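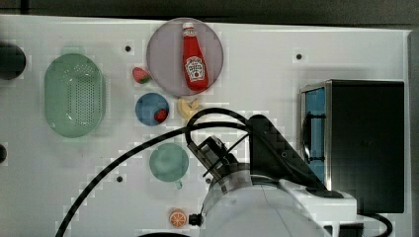 Sorting the play kitchen is a task I undertake twice each year, and the August session has now been completed. I had put it off since spring, when the lid of the old storage bin split and the contents were moved into two grocery bags in the hall closet. My practice is to place a portion of the collection on a white table, where every item can be viewed from above, and to decide what will be kept in the household and what will be passed on. The ketchup bottle was given the large plate, and the blue plate was assigned to the fruit. One strawberry was left directly on the table beside them, as I had not yet decided which group it belonged to.

The collection came to us in stages. The first pieces were a gift from my sister, and a later set was purchased secondhand from a family on Leinonen Street who were moving abroad. As a result, very little of it matches. I have come to regard this as acceptable. A child who is preparing lunch does not require that the plates be of one color, and our own cabinets would not pass such an inspection either.

For this session I adopted the following rules:

Items that are used together are stored together.
Items with sharp edges or missing parts are removed.
Duplicates are permitted when there are two children in the house.

The third rule settled the matter of the strawberries. Both will remain.

The colander required more thought. It takes up a good deal of space in any bin, and I had intended to move it to the bath toys. My younger daughter objected in writing (a note in crayon, delivered Wednesday at breakfast), and the objection was upheld. It will now serve as the container for the fruit, so the space inside it is no longer wasted. 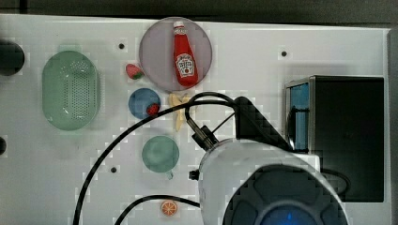 The fruit, the cup and the colander, with the ketchup bottle on its plate.

The orange slice will also be kept. It is among the smaller pieces in the collection and has a history of traveling. In past years it has been recovered from a rain boot, a piano bench and the glove compartment. A small drawstring bag has been set aside for it and for the other pieces of that size.

Storage remains the open question. I reviewed a shelf unit from Flelex and a set of stacking bins from Jivton, and I have selected the bins for the present, mainly on account of the lids. The shelf was the more handsome of the two - it was also too deep for the space beside the stove. A further report will be made once the bins have been in use through the winter.

Posted in August by Joni Juntunen
Reading time: 3 minutes

Comments

Velirel_mom: We kept two strawberries as well. There were tears when we tried to keep one.

Pat in Ohio: Please do report back on the lids. Ours never stay on.

gramma_dee: I saved my kids' play dishes for 13 years and now the grandkids have them. Keep the colander!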